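# The promise in the socket

Jondar wants to sell you a robot that takes servers apart. Its Ultine service, on offer to repair shops and recyclers since October, costs 700 pounds a month per arm, and the brochure says a trained cell will strip 38 boards in a shift. I went to the firm's workshop in Drikirville to see how much of that I believed.

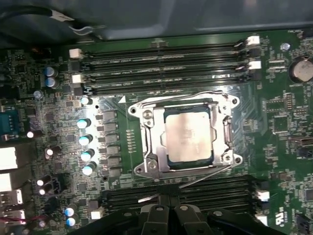 *Reading time: 6 minutes*

Processors are where the money is, and also where the trouble starts. The chip sits in a metal frame with a lever beside it, and a slip in the wrong place can ruin a board that was worth selling whole. A patient teenager can learn the job in an afternoon. Jondar says its black two-fingered gripper can be taught it too, and that the camera on the wrist makes up for what the fingers can't feel. I would like to see that tested on boards the firm didn't choose.

The sales sheet claims 80 per cent of parts come out fit for resale. Ask what happened to the rest and the answers get shorter.
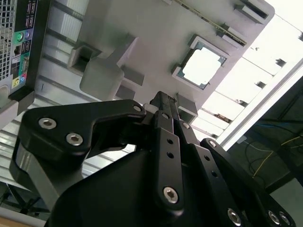 Then there are the extras. Trays and holders are charged separately, and a buyer with a mixed pile of old machines could need several sorts. Kioko, the rival service, includes them but ties you in for longer. Neither would show me a contract before a deposit was paid, and I wouldn't sign either without a trial on my own scrap.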